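Neuroanatomy for Beginners, Handout 6
The hippocampus, and why you can't find your keys

Read this before the practical. Last year 59 people said they had, and the quiz suggested otherwise.

1. Where it is

The hippocampus lies in the medial temporal lobe, along the floor of the inferior horn of the lateral ventricle. You have one on each side. The name means seahorse, and if you dissect one out with great care and then squint, it does look a bit like a seahorse. Early anatomists had time on their hands and also saw a silkworm and a ram's horn in there, and the ram's horn is where we get the CA in CA1, CA2 and CA3 (cornu Ammonis, Ammon's horn). Learn the abbreviation. It will be on every diagram you meet from now until you retire.

The parts you need:
Dentate gyrus
CA3, CA2, CA1 (in that order as you come away from the dentate gyrus)
Subiculum
Entorhinal cortex, a neighbour that behaves like family

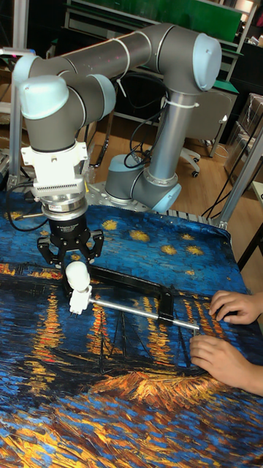

2. The wiring

The classic route has three steps. Fibres from the entorhinal cortex reach the granule cells of the dentate gyrus by the perforant path. Granule cells send mossy fibres to CA3. CA3 pyramidal cells send Schaffer collaterals to CA1. From CA1 the signal goes on to the subiculum and back to the deep layers of the entorhinal cortex, so that the whole thing is a loop with a lot of paperwork.

The real circuit has shortcuts. The entorhinal cortex also projects straight to CA1, and CA3 cells talk a great deal to one another. Draw the three-step version first, then add the shortcuts in another colour. If your drawing in the exam resembles the underground map of a city that gave up, you are on the right lines.

Output also leaves by the fornix, which you met in Handout 5. Please do not write that the fornix is part of the hippocampus. I have marked 131 scripts saying so and I am tired.

3. What it does

Two jobs get most of the attention. One is forming new memories of facts and events. Damage on both sides leaves a person able to hold a conversation and learn a new hand skill, yet unable to recall an hour later that either took place. Old memories are often spared, though how old is old enough is still argued over.
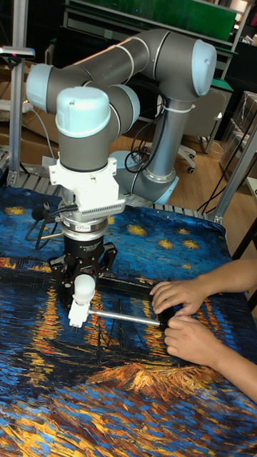 Siham Farah objected at this point in the lecture that if the hand skill survives, "memory" must be too big a word for what is lost. Quite right. Use "declarative memory" for facts and events, and "procedural memory" for skills, which lean more on the basal ganglia and cerebellum. Full marks to her, and a small sigh from me, as it was on my next slide.

The other job is finding your way about. Some hippocampal cells, called place cells, fire when an animal is in one particular spot. Grid cells, next door in the entorhinal cortex, fire at a regular pattern of spots across the floor. Leen Nimri's reading list has a good short review on both. It is in the Postlow folder under "Space", which took me two days to find, so make of my own place cells what you will.

4. Looking at sections

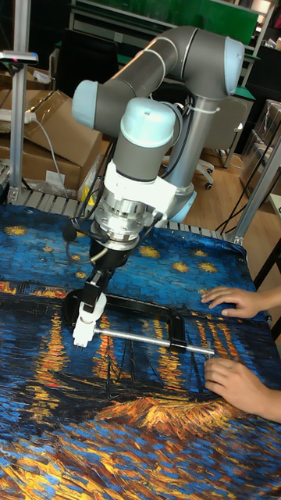

Coronal sections are the kindest place to start. Find the lateral ventricle, go to the inferior horn, and look at the bump in its floor. At low power you want the overall curl, with the dark band of the dentate gyrus tucked into the curve of CA3. Those of you who go straight to high power will see a great many cells and learn nothing about where they are. It is the same with a cloth printed with a starry night over a river: put your nose to it and you have strokes of blue, black and yellow, and only from further back is there any sky. Start at times 40, please, and stay there until you are bored.

The pyramidal layer in CA1 is looser than in CA3 in the human brain. CA2 is short and easily missed. Marks are available for admitting you can't see it.

5. Before the practical

Label the blank diagram from memory, then check it. Bring a pencil. Answers go in before 10 a.m., and the July resit uses the same diagram, turned upside down.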